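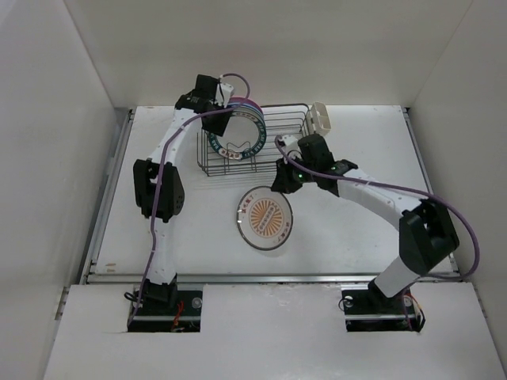 Stuvham Publishes Its Bench Automation Buying Guide, Including the Boring Parts

Free planning workbook covers the cables, the spare grippers and the week everyone spends looking for a screwdriver

Stuvham, which helps small packing and kitting shops plan equipment purchases, today released a buying guide for two-arm robot benches. It runs to 46 pages. The first six are about robots. The rest are about what else ends up on the invoice.

The guide grew out of budget reviews Stuvham carried out with customers through April. In most of the drafts it was sent, the arms had a line each, priced to the penny, and everything else lived in a single row called "misc." In one memorable spreadsheet, "misc." was larger than the arms.

"People shop for a robot the way they shop for a boat," said Onyekachi Ojo, head of planning at Stuvham. "They have a very clear picture of the boat. They have given no thought to where the boat goes."

Where the boat goes gets a chapter of its own. It takes a white-walled bench with two arms mounted along the front edge and prices it from the outside in: walls, tabletop, rails, front panel, cutouts for the bases, lighting. The sample job is a dull one by design, moving small goods such as a roll of tape in and out of a wire basket. Stuvham's view is that a buyer who can't cost a basket and a roll of tape has no business costing a warehouse.

Other chapters cover:

Cables. How much slack an arm needs to reach the back of the table, who ties the cable down, and who ties it down again after the first arrangement proves optimistic. The guide suggests a small standing budget for cable ties and a larger one for patience.

Grippers. Buyers are told to list every object the bench will handle, then hand the list to someone on the floor, who will add the flat ones. Thin, round items lying on a table get two full pages and a firm recommendation to ask for a demonstration before signing.

Staff time. The workbook sets aside 100 hours of in-house labor for the first bench. Early readers called the number too high. Stuvham has kept their emails and intends to write back in a year.

Cleaning and wear. White tabletops show every smudge. The guide takes no position on whether this is a feature, but it does include a line for wipes.

The workbook that comes with the guide has 301 rows, of which nearly all can be left blank by a shop buying a single bench. It imports into Clerkora and Ilance budgeting files. It also prints on paper, a request that came up more often than the company had planned for.

Wunderlich, a contract packer that tried the workbook before release, used it to plan its first two-arm bench and then put the purchase off by a quarter. Stuvham counts this as a success, though its sales team has asked for a different word.

"We'd rather lose a sale in the spreadsheet than in the loading dock," Ojo said. "The spreadsheet is easier to send back."

The guide and workbook are free to download from Stuvham's website. An email address is required. Readers who would like fewer emails may say so on the same form, where the box is, after some internal discussion, a normal size.

About Stuvham

Stuvham provides equipment planning and budget reviews for small manufacturers, packers and repair shops. It does not sell robots and receives no commission from companies that do.

Press contact: Stuvham press office, mornings preferred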